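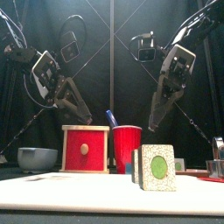
Notebooks > Handling group > Visits and demos

Filed under: two-arm work, site visits, Nillden

Friday, September 17, 2021

Open day at Mivosia, Felstead site. Left at 7, parked round the back by the goods entrance, signed in at the front desk. Badge number 23, for whoever does the expenses, as they want it quoted on the form. The morning was talks in the canteen and the afternoon was demonstrations in the workshop. I skipped the last talk to get to the two-arm cell before it filled up.

Purpose of going: see whether their two-arm setup would suit the sorting step on Nillden, and find out how much of it is teachable by our own people. We have one arm on that step now and it spends a lot of its time putting things down and picking them up again from the other side.

The cell is small enough to walk round. Arms mounted on opposite sides, facing in, parallel grippers on both. Black panels behind. I asked if those were for safety and was told they are for the cameras, which cope better with a plain background. We have a window behind ours. Worth trying a bit of cloth before we spend money on anything else.

The control software is called Rana. It runs on one PC under the bench. An operator teaches a task by moving the arms through it several times and Rana builds up from that. They have 2849 taught runs stored for the cell, across all tasks, and said a fair share of them are poor and kept in anyway. I asked what counts as poor. Answer: the operator hesitated, or changed hands halfway. They don't delete them, they tag them. We delete ours. Should talk about this on Monday.

Notes from the first demonstration, taken standing up so a bit rough:

- start position for both arms is set by hand each time, there is no automatic home
- operator checks both wrist cameras on the screen before anything moves
- speed turned down for visitors, normal speed not shown
- stop button within reach of the operator only. I would want another on the far side

One run stopped partway with a message about the left arm. Restarted from the PC and carried on. They said it was a joint limit and the fix is to start with the elbow further out. Same thing we get.

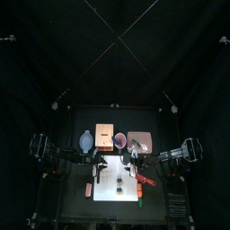
Working two grippers in a shared area was the part I most wanted to see, as it is where our simulation keeps throwing up clashes. Their rule is simple enough: each arm has its own side, and there is a strip in the middle that only one may enter unless the task says otherwise. The small black blocks on the white board were in that middle area, with a gripper on either side of it, and they let the two come a good deal closer together than we would. I asked for the clearance figure and didn't get one, only that it is set per task. The glare off the board was strong. I asked whether that upset the vision and was told it does on some days, and that they would use a matt one if starting again. The cup and the tray at the back stay on the table between tasks so that the system gets used to other objects being in view. We always clear ours. Could be part of why ours gets confused when somebody leaves a pen out.

Looked at the cabling as well. The leads on the wrists are left in generous loops, so they have slack when the wrist turns. Ours are tied down tight and we have replaced 2 since the spring. Will redo them with more slack next time the arm is off.

Things I asked and didn't get a clear answer on:

- how long a new operator takes to become useful
- whether Rana will drive our older arm, or only theirs
- cost of support after the first year
- how often the grippers need new fingertips

They took our address and said somebody would reply in writing. If nothing has come by the start of October I will ring.

My view so far: the two-arm layout would suit Nillden, but not at our present bench, which is too shallow to have an arm at each side and still get at the feeder. We would have to turn the feeder round first. That job was on the list anyway.

To do:

- cloth behind our cell, compare a day with and a day without
- stop deleting bad runs, tag them and keep them on the old drive
- measure bench depth properly, including the rail
- ask about the second stop button for our own cell
- return the visitor badge, still in my coat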